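Muronley Home & Shop Board > Gadgets and Machines > Can a machine do your chores yet?

Thread started 18 June 2018
1,349 views

dvorak_d
Good evening all. My daughter sent me one of those clips where a robot arm folds a towel, and the whole family has been arguing about it since supper. My son-in-law says we'll all have one in the kitchen before he pays off his truck. I spent most of my working life on the floor at Kallgate, where we had two big palletizing arms, and I loved those machines, I really did, but I would not have let either one of them near my wife's china cabinet. So I'm asking the folks here who tinker: is there anything out there that can do an ordinary chore in an ordinary house, with no engineer standing by? I don't count the dishwasher. (My wife says I should count the dishwasher.)

pinecone_marge
Count the dishwasher, Desmond! And the washing machine, and the bread maker while you're at it. My grandmother did sheets by hand with a wringer and she would have called my laundry room a miracle. I think we keep moving the line. As soon as a machine does the job well we stop calling it a robot, and then we complain that there aren't any robots.

That said, I still carry the basket up the stairs myself.

ArloQ
Marge has a point, but I think she's letting the machines off easy. A washer works because we do all the fussy parts for it. We sort, check the pockets, measure the soap, and then we take everything out and fold it. The machine gets one job inside a closed drum. Desmond's arms at Kallgate had it about the same, I'd guess, same boxes coming down the same belt all day long.

The chore I'd pay good money for is plain old tidying up. Picking up small stuff and putting it where it goes. I've been reading everything I can find on it, and I'm sorry to say it's the one they're worst at.

tendthorpe_tom
Have to disagree with you there, Arlo. I run the small parts room at Tendthorpe and we put in a bin picker in December. It pulls fittings out of a mixed tote and drops them in trays, and on a good shift it gets 91 out of a hundred without anybody touching it. Small stuff, all jumbled up. I was as doubtful as anybody and I've come around. If it can do that, it can pick up after your kids in a few years.

dvorak_d
Tom, that's a fine number and I'm glad for you, but who picks up the other nine?

tendthorpe_tom
Well, Montes does, he's on the bench next to it. But he used to pick all hundred! He's got time to do the inspections properly now, and he's home for supper with his feet hurting a lot less. I'd call that a chore done.

ArloQ
Tom, I believe every word, and I'd still say your fittings are kinder than a bedspread. They're all metal, all rigid, and you know the whole list of part numbers before the shift starts. At a house you don't get a list. Let me try to put it in some kind of order, and forgive me, I know I go on.

What makes tidying hard, as I see it:

1. It's all different. Think of a coiled cable, a couple of power adapters, a toy carrot knife, a little red bottle and a wristband. Every one of them wants a different grip, and the cable doesn't even keep its shape once you lift it.

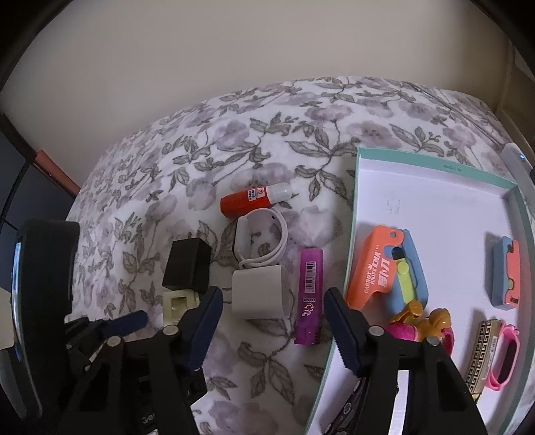 2. It's touching. A cable snuggled up against a bottle is one pile to a machine until it learns better, and it may well come up with both.

3. What's underneath moves. Cloth bunches up and slides if you press on it. Your tote has a nice hard bottom, Tom.

4. Somebody has to know where it goes. Does the charger live in the drawer or by the bed? I've been married a long time and I still get that one wrong.

pinecone_marge
Number four is the whole chore, if you ask me. My hands were never the slow part. I stand there holding some bit of plastic, wondering whether it belongs to a toy we still own.

tendthorpe_tom
I'll give you the cable. We tried wire harnesses on ours and it was ugly, we went back to doing those by hand the same week. But I won't give you the rest. Have a shallow tray for the odds and ends, let the machine put everything in it, and sort it out yourself over coffee. Half a chore is still worth having.

dvorak_d
Now that I could live with, and I know my wife could, since a tray of odds and ends is more or less how our hall table works already. Son-in-law has been told he's half right, and he's taking it as a win. Arlo, would you post those articles you mentioned when you get a chance? Plain English ones if you have them.

ArloQ
Sure thing, Desmond. Give me until after the grandkids leave, the computer's in the room they sleep in.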